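Cell Technician, Two-Arm Tabletop Cell (Part Time, Days)
Parnholm Robotics, Rurasska site

Parnholm is hiring a technician to look after one machine. The machine is a two-arm tabletop cell that we use for kitchen handling work: opening containers, pouring dry goods, moving pans on and off a cooktop. It runs most of the working day and it needs one person who knows its condition and keeps it running. At present the engineers share that job between them, and small faults get left until they stop the cell.

The position is part time, 7 hours a day, 4 days a week, starting in April. The contract is for one year and may be renewed. You will report to the lab manager at Rurasska. There is no night work and no travel between sites.

What the job involves

You will start the cell each morning, before the operators come in at 9. Startup means checking the arm bases for movement, homing both arms, running the joint check, opening and closing each gripper through its full range, and writing the results in the cell log. If a joint check fails, you decide whether the cell runs that day. The operators do not overrule you on this.

During the day you clear stoppages. The common ones are a gripper that loses its zero, a joint that reports high temperature, and a communication dropout on the right arm. Dropouts are nearly always a connector or a cable that has been flexed too many times.

Once a week the cell is down for the morning for service. You will clean the grippers, replace worn finger pads, check fastener torque at every joint, and inspect the cables from base to wrist. Food dust gets into everything and has to be brushed and vacuumed out. We do not allow compressed air near the arms.

You will also keep the spares. We stock finger pads, two spare wrist assemblies, fuses, cable ties, and a set of made-up cable lengths from Viltow. When stock drops below the line on the shelf sheet, you order more. A gripper swap should take you 13 minutes or less once you are trained, including the zero routine afterward. Expect to be slow at it for the first month.

What we need from you

Experience maintaining electromechanical equipment of some kind. Robot arms are fine, and so are packaging lines, CNC machines, printers, medical equipment or vending machines.

Able to use a multimeter, crimp a connector properly, and read a wiring diagram.

Able to write a log entry that another person can follow.

Comfortable with a command line. You will type a small number of commands every day. You will not be asked to write software.

Able to lift an arm off its mount with a second person helping.

You must be willing to work around food, including nuts. The cell handles them regularly, so this job is not suitable for anyone with a nut allergy.

A degree is not required. We will teach you the arm controller and the Abbasi logging program in your first two weeks.

Useful but not required

Cable management on moving equipment. Basic 3D printing for brackets and finger pads. Some experience with lockout procedures.

Pay and benefits

Pay depends on experience and is discussed at the first call. Paid holidays, health coverage from the first day, a tool allowance, and free parking behind the building.

How to apply

Send a resume and a short note through the careers form on the Parnholm site, under Rurasska. In the note, describe one machine you kept running and a fault on it that took you a long time to find. One page is enough. We do not need a cover letter beyond that.

Candidates we want to meet will get a phone call first, then a half-day visit to work at the bench. On the visit you will be given a cable with a fault in it and asked to find and repair it. Tools are provided, or bring your own. The visit is paid at a flat rate of $100.

The first project for whoever takes the job will be the arm cabling. Each cable has to be rerouted with enough slack for full wrist travel and no loops low enough to reach the work surface. The black cables on the gripper arm now hang down onto the table beside the cooktop, with a blue connector dangling at the end of one strand and tie ends sticking out of the bundle. We want the runs clipped close to the segments, the connectors fixed in place and labeled, and the tie ends trimmed flush. You will have the cell to yourself for two full days to do it, and we will buy whatever clips and sleeving you ask for.
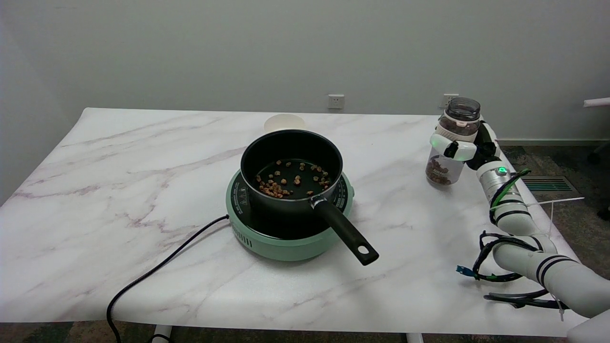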